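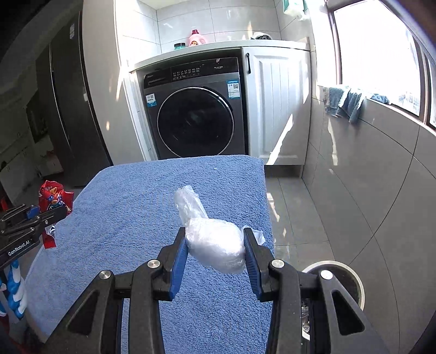
Starkeck turn down second Khoury bid as window ticks on

I've had my phone on the kitchen worktop all morning in case this one moved, and it has, though only sideways. Starkeck have said no again to Irnus over Khoury, and from what I'm hearing the second offer wasn't a great deal better than the first.

If you've missed the whole business, lucky you. Irnus want a left-sided centre-half before the window shuts, they've wanted one since pre-season, and Khoury has been top of the list from the start. He's quick, he heads everything, and he can play a proper pass out with his left foot, something Irnus haven't had at the back for ages. Starkeck know all that too, of course, and they've priced him like a club who don't need to sell.

The first bid went in at the start of the month and was turned away the same afternoon. The new one went in last night with more money up front and a bit extra if Irnus go up. Starkeck's answer was on the club website before I'd finished my toast - two lines, no figure mentioned, and a reminder that the player is under contract. I do like a club that can say no in two lines.

I was at Starkeck's ground for the last home game, with 3287 of us in on a drizzly evening, and I kept half an eye on Khoury to see if his head had been turned. I can't say I saw any sign of it. He won nearly everything in the air, shouted at his full-back for ninety minutes and stayed out ages afterwards signing shirts for the kids by the tunnel. He's played 130 league games for them now and they plainly adore him, there's a song and everything (it doesn't scan, but they belt it out anyway).

So what do Irnus do next? They could go back a third time, and I think they will. The trouble is that the manager has been told there's only so much in the pot, and he still wants a striker as well. Put it all on a defender and you're asking last season's forwards to find the goals, and anyone who sat through March and April with me will know how that went.

The other name doing the rounds is the big lad from Alley, who'd cost a good deal less and would probably walk to Irnus if they asked him. I've only seen him three times. He was very good in two of them and had an absolute shocker in the other, when he was moved out to the left and kept coming back inside onto his right foot. That worries me a bit! Alley would want a replacement lined up before they let him go as well, so it wouldn't be as simple as people are making out on the message boards.

My own feeling is that Khoury is worth stretching for. Irnus let in far too many from set pieces last season and you could see the whole back line drop five yards whenever a corner came over. One loud, stubborn defender would sort a lot of that out. But I also wouldn't blame Starkeck for digging in, with so little time left to find somebody else, and I'd be livid if I had a season ticket there and they sold him now.

As for the player, he hasn't asked to leave and he trained as normal this morning. The word from his side is that he'd listen if the clubs agreed something, and he won't be kicking up a fuss if they don't.

Irnus have 10 days before the window closes in September, and they've got two games to get through in that time, starting with the long trip to the coast. It's 324 miles there and back for me, and I've said I'll drive. The two who were at the back last weekend are both fit, so expect the same pair again. I'm told the club won't say anything more about Khoury until after that match, but I'll put a line up here if there's a third bid before then.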